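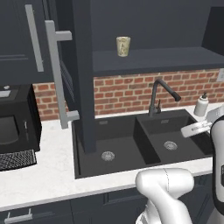 Doppelspüle in Schwarz, eingelassen in weißen Marmor, Fronten in Dunkelgrau

# Bügelgriff Elside, lang

Der Elside ist ein schlichter Stangengriff für hohe Küchenfronten, Vorratsschränke und Einbaugeräte. Er wird von hinten verschraubt und kann senkrecht oder waagerecht montiert werden.

**Technische Daten**

- Gesamtlänge: 600 mm
- Stangendurchmesser: 16 mm
- Material: Edelstahl, gebürstet
- Befestigung: 2 Schrauben M4, liegen bei
- Geeignet für Frontstärken von 16 bis 22 mm

Für Schubladen und kleine Türen führen wir die kurze Ausführung Elside 88 mit gleicher Oberfläche. Beide Längen lassen sich in einer Küche kombinieren.

**Montage**

Bohrlöcher anzeichnen, von der Sichtseite her bohren und ein Restholz gegenspannen, damit der Lack nicht ausreißt. Schrauben von Hand anziehen. Eine Bohrschablone (Cliven) ist separat erhältlich.

**Pflege**

Mit feuchtem Tuch und etwas Spülmittel reinigen. Keine Scheuermilch, keine chlorhaltigen Reiniger.

Lieferung einzeln verpackt. Fragen zu Mengenpreisen und Sonderlängen beantwortet Fathima Mridha, freitags nur bis 14 Uhr.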